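Talks > Household Evenings > Laundry, Part One

Program Speakers Handouts Past talks Contact

Print this page | E-mail this page

THE DARK LOAD: SPEAKER NOTES
Imosside Hall, September 7, 2025

(Wait for the chairs to stop scraping. They never do. Start anyway.)

Good evening. I was asked to talk for half an hour about laundry, which my family considers generous, as they have been getting it free for years.

Start with the confession. I own a book on stain removal that runs to 254 pages, and I have used it mainly to press a shirt collar. Everything I know I learned by ruining things. The green sweater story goes in at this point if the room is friendly. If not, skip to gray.

Gray is the great liar of the laundry pile. A black T-shirt admits it's dark. Charcoal waits until you're holding it under a bad bulb at eleven at night and then lets you believe it could go in with the towels.
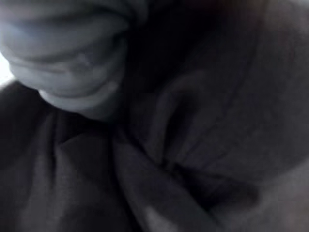 So: dark fabrics get handled before they get washed. Shake each one out. Turn it inside out, cuffs too. Run a thumb down the folds, where crumbs, tissues and bus tickets go to retire. A tissue in a dark load is a small snowstorm and you will be picking at it through to April.

(Pause for people who have done this. There will be a noise of recognition, mostly from the left side of the hall.)

Check the pockets twice. The first check is for you. The second is for whatever the first one missed while you were thinking about dinner.

Next, sorting. I used to keep 3 hampers with labels. The household treated the labels as a suggestion, then as decoration. Now there is one basket and a person who sorts, and I'll let you guess who. I recommend the system only to people who live alone or have given up.

My rules for the dark pile, read slowly, someone always writes them down:
Cold water.
Short cycle unless it's filthy.
Zippers closed, buttons open.
Half the detergent you were going to use.

That last one starts arguments. Let it. I wash a small load with very little detergent, and my clothes come out smelling of nothing at all, the smell I was hoping for. When I poured by instinct, my black pants dried with pale streaks down both legs and I looked like I'd been leaning on a bakery.

Now the basket. People spend a long time choosing a machine and no time at all on the thing they carry to it. Get one with holes in the sides, so a damp towel has some chance of not turning into a swamp. Get a rim that doesn't bite your fingers. Mine came from Farkard, the discount place, and has outlived two machines and a marriage (not mine, I bought it at their moving sale price and I felt fine).

The top of a front loader is the best shelf in the house right up to the spin cycle. Ours runs up to a spin that makes the windows hum. Take the basket down first. I have said this to my household many times, in several tones of voice.

Teal and black, my usual example. Do they go together? If the teal is old and has been through the wash often, yes, in cold. If it's new, wash it alone once, and don't let anyone talk you out of it to save water.
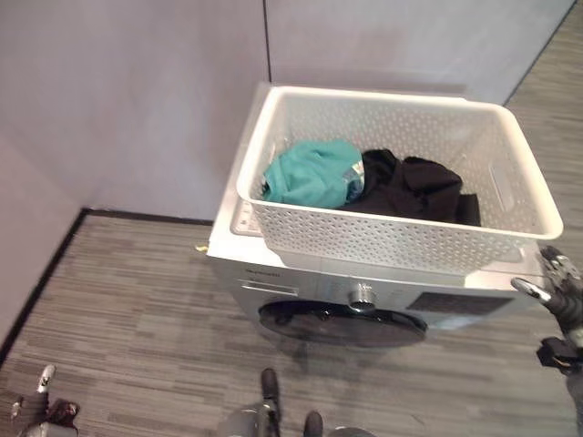

Ilze Juška objects at every one of these talks that sorting by color is a superstition and that weight is what matters: jeans with jeans, thin things with thin things, and let the colors fend for themselves. She has been washing that way for years, she says, and her whites are white enough for anyone she'd want to know.

(Give her the floor if she's there. She will take it in any case.)

My answer is that she's half right. Heavy things do beat up light things in the drum, and zippers are the worst of it. I still won't put a new teal shirt in with anything I like.

Leave ten minutes for questions. Someone will ask about vinegar. Say "sometimes" and move on. If the question is wool, point firmly at the Ramanauskas talk next month.

Handouts are on the table by the door. Please take only one, I paid for the copying. Coffee is in the side room and the cups go back on the tray.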